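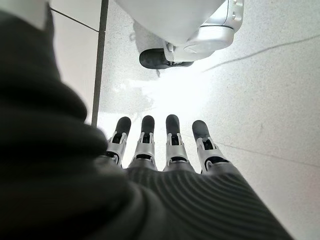

The Kitchen at Skalport

Skalport is the shared kitchen on the ground floor of the Brendden building. It was refitted in June, and this page covers the sink side, along with how the counter and the appliances are used from one week to the next. The stove side and the pantry have their own page.

The refit kept the old floor plan. The counter was moved 6 inches toward the window wall to make room for a full-size dishwasher, and the plumbing was replaced back to the main. The work took 5 weeks, one longer than planned — the first countertop came in the wrong length and had to go back to Grarnby.

Sink and dishwasher

A roll-up rack lies across the smaller basin, with a plate standing at one end. The dishwasher opens just below the counter, so bowls and plates move between the two without crossing the room. The ceramic dishes are from the Mangundap set, cream and beige, and they go on either rack.

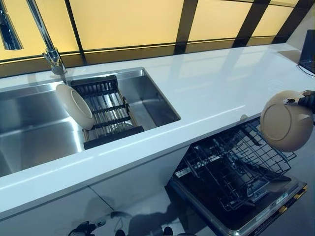
The counter and back wall

The countertop is white and glossy, and the lit panels behind it are a warm yellow. The panels replaced a tiled wall that was hard to keep clean along the grout. They stay on from 7 a.m. until the building closes, and the switch is inside the tall cupboard.

The sink is stainless steel with squared corners. It should be rinsed after use and wiped with a soft cloth — no scouring pads, which leave marks on the steel.

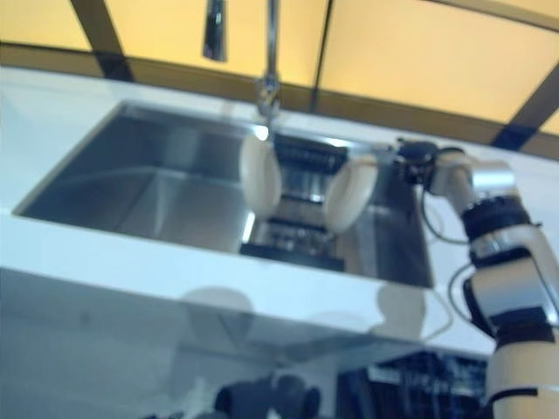
The same goes for the counter, where water spots show up quickly under the lights. Cloths are kept in the second drawer and washed with the kitchen towels. Anything left on the rack overnight is put away in the morning, plates on the lower shelf and bowls above them.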